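Dunon tries two bins at once, and learns what goes in them

The Dunon building has a new recycling scheme, and like most new recycling schemes it began with an argument about lids.

Since May 2023 the kitchens on all four floors have had a pair of bins, one grey and one yellow-green. The grey one takes general rubbish. The yellow-green one takes drink containers and nothing else, a rule that lasted until lunchtime on the first day, when someone fed it half a jacket potato.

The scheme is run by Clunik, the firm that already empties the building's waste. It supplies the bins, a laminated sheet for each kitchen wall and a short session for anyone willing to give up 22 minutes of their lunch break. The take-up was better than expected, possibly on account of the biscuits.

"People think they know how to recycle," said Heriberto Sánchez, who led the sessions. "Then you hand them a bottle and watch them go quiet."

His method is simple. He puts both bins on a table, sets out a few drink containers and a package, and asks people to sort them. The drinks cause little trouble. The package tends to divide the room, and on the second floor it had to be taken away so that the meeting could move on.
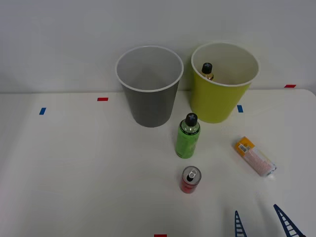

Do bottle caps stay on?

Leave them on. Clunik's sorting line copes with a capped bottle, while loose caps are small enough to fall through the machinery and end up with the general waste. Empty the bottle first, and don't bother peeling off the label.

That answer has come as a blow to a certain sort of tenant. Yhon Usuga, who works on the third floor, had been saving his caps in a jar since December and had built up 167 of them. He has been told they can't go in either bin on their own, and the jar now sits on his windowsill, where he says it catches the light.

The building sent 2234 kilos of mixed waste for disposal over the winter quarter, and Clunik reckons a fair share of it was drink containers that could have gone elsewhere. The aim is to have 60 per cent of them in the right bin by the end of the trial. Progress will be posted by the lifts, floor by floor, which has already led the first floor to accuse the fourth of bringing empties in from home.

Beyene, the café on the ground floor, has asked to join in and will get its own pair of bins next to the till. Lodo, the design studio upstairs, has also asked for a pair, though it would like to know if they come in black. They don't.

There have been a few complaints. One tenant feels the two bins stand too close together for a confident throw. Another wrote to say that yellow-green is not a real colour and should be called either yellow or green, a matter Clunik has declined to rule on.

Sánchez will hold one more session for those who missed the first round, in the ground-floor meeting room. Bring a drink, and finish it before you arrive. The package will be back as well.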